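Entrevista con Mỹ Hà, responsable de reacondicionamiento de equipos en Brandale

La segunda vida de un ordenador de oficina depende, en buena medida, de unos pocos minutos de trabajo sobre la placa base. Así lo sostiene Mỹ Hà, que dirige el área de reacondicionamiento de Brandale y recibió a este boletín en el taller de la entidad con motivo del cierre del programa Lotesance, destinado a renovar el parque informático de bibliotecas y centros de formación.

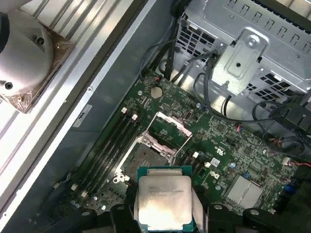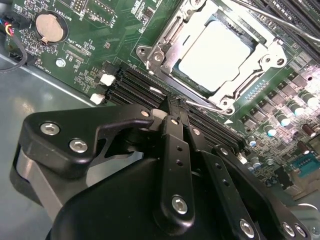
Según explica la responsable, el programa ha revisado 224 equipos, de los cuales 116 han vuelto ya al servicio. «El procesador es la pieza que más respeto impone a quien empieza», señala. «Los contactos del zócalo son muy finos y un descuido al colocarlo puede inutilizar la placa entera. Por eso pedimos que el chip se sujete siempre por los bordes y que se baje recto, sin arrastrarlo».

El protocolo interno establece que la palanca y la placa de retención se abran por completo antes de acercar el procesador. Una vez orientado conforme a las marcas, este debe asentarse por su propio peso. «Si hay que empujar, está mal puesto», resume Mỹ Hà. «Se levanta, se mira de nuevo y se vuelve a empezar. La única fuerza admisible es la que se hace después, con la palanca».

Preguntada por los fallos más habituales en los equipos recibidos, la entrevistada menciona en primer lugar la pasta térmica seca y, a continuación, la pila de botón agotada. «Llegan máquinas que se dan por perdidas porque no conservan la fecha ni la configuración. Se cambia la pila y arrancan con normalidad». También son frecuentes los módulos de memoria mal encajados tras un traslado.

El taller trabaja con la placa montada en su caja siempre que el acceso lo permite. La decisión, adoptada en diciembre a propuesta del equipo técnico, suscitó algunas reservas. «A mí no me convencía», reconoce. «Fuera de la caja se ve mejor. Pero soltar todos los cables y volver a conectarlos alargaba cada intervención, y los del ventilador acababan a veces en el conector equivocado».

Cada equipo dispone de una ficha en Zalell, la aplicación de inventario de la entidad, en la que se anotan el modelo de procesador, la memoria instalada y las piezas sustituidas. La ficha exige 2 firmas: la de la persona que ha efectuado el montaje y la de quien lo ha comprobado.

La próxima convocatoria se abrirá el 27 de abril. Mỹ Hà espera que los centros solicitantes remitan los equipos completos, con su disipador y sus tornillos. «Parece un detalle menor», indica, «pero hemos tenido máquinas paradas varias semanas a la espera de un tornillo».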